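Plarnthorpe Community Choir and Arts Fund: Progress Report on the Winter Warmth Benefit Series
Submitted to the Zernar Foundation, Monday, June 23, 2025

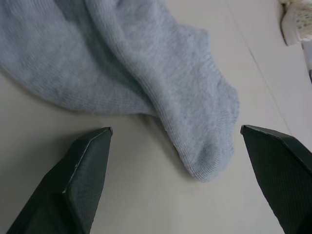
This report covers the first half of the grant period for the benefit series. The grant pays for hall rental, printing, sound equipment and part of one coordinator's salary, so that everything taken at the door can go to the two partner groups, Stillik Family Services and the Vrabec Street Youth Chorus. At the spring concert we also took items in place of a ticket, and a pair of new knit socks, ribbed and soft like the light blue-gray one in the photo, got one person in. Stillik hands these out between October and March and has asked us to keep collecting them. Cash tickets were sold as usual for people who preferred to pay.

Events held

Two events have taken place so far. The first was the spring concert at the Plarnthorpe Grange Hall, with the youth chorus singing the first half and a local swing band playing the second. We sold or exchanged 406 tickets across both events. The concert ran long because the raffle was drawn between the halves, and several families with small children left before the band came on. At future events the raffle will be drawn at the end of the first half while the stage is being reset.

The second event was the pancake supper and singalong in June. It was planned for the park pavilion and moved indoors the day before on account of the forecast. The move cost us the deposit on the tent, which the rental company would not return on short notice. The amount is shown in the budget table sent separately. Turnout was lower than at the concert, but a larger share of the people who came were new to us, going by the sign-in sheets.

Money raised

After card fees, the two events brought in $4000 for the partner groups. This has been split evenly, as set out in the agreement signed before the grant began. Stillik has put its share toward its winter clothing room. The youth chorus is using its share for music folders, robes in the smaller sizes, and bus fare for members who live outside the town limits.

The raffle is included in the figure above. Sponsorships are not, because two of the pledges made by local businesses have not been paid yet. We have sent reminders and expect both by the end of summer. If either falls through we will say so in the final report.

Donated goods

Collection bins were placed at the library, the credit union, the Vrabec Street laundromat and the hall itself. The library and hall bins filled quickly. The laundromat bin was used mostly for trash and has been taken out. We would like to try the grocery store instead, and the manager there has agreed in principle.

Stillik sorts everything that comes in. Staff there report that adult sizes are well covered and that they are short of children's mittens and anything in extra large. We will put this on the next flyer. They have also asked us to say more clearly that the items should be new, with the tag still on where possible. Some used clothing was dropped off after the concert and had to be passed along to the thrift store.

Publicity

Posters went up three weeks ahead of the concert and two weeks ahead of the supper. The shorter lead time hurt. The radio station read our notice on the air for both events, and the weekly paper ran a short item on the concert but left out the start time. We got a number of phone calls as a result. For the fall we have moved the print deadline up and will send the paper a shorter notice with the date, time and place in the first line.

We asked people at the door how they had heard about the event. Most named a friend or a family member in the chorus. Posters came second. Very few mentioned the website, which still showed last year's program until the week of the concert. The page has been rebuilt and can now be updated by office staff without outside help.

Staffing

The coordinator position was filled one month later than planned. The unspent salary for that month is still in the grant account, and we ask permission below to move it. We had 14 people helping at the concert and were short-handed in the kitchen at the supper. The high school has offered to let students count kitchen shifts toward their service hours, and we will take that up when classes resume.

Problems and changes

The sound system rented for the concert had a faulty microphone cable, and the first two songs were hard to hear past the middle rows. The company gave us a partial credit, which we will use in the fall. We have also bought two spare cables.

Parking at the Grange Hall remains a problem. The church next door has let us use its lot on Saturday evenings but not on Sundays, when it holds a service of its own. All remaining evening events have been scheduled for Saturdays for this reason.

We had planned a silent auction for the second half of the year. After talking with both partners we have decided to drop it. It would need more storage and more bookkeeping than we can manage with one part-time coordinator, and the same donors would be asked for the raffle and the auction within a few weeks of each other.

Plans for the second half

The harvest dance will be held at the Grange Hall in the fall. The hall is booked, and the swing band has agreed to return at the same fee. The winter concert will follow, with the youth chorus joined by the adult choir for the closing numbers. Item-for-ticket admission will be offered at both.

Request to the foundation

We ask the foundation to approve moving the unspent month of coordinator salary to the equipment line, to cover the cables and a used portable speaker for the youth chorus. The total grant amount would not change. A written quote for the speaker is attached. We would need an answer before the harvest dance in order to have the speaker on hand for rehearsals.

Receipts, sign-in totals and the bank statement for the grant account are enclosed with the mailed copy.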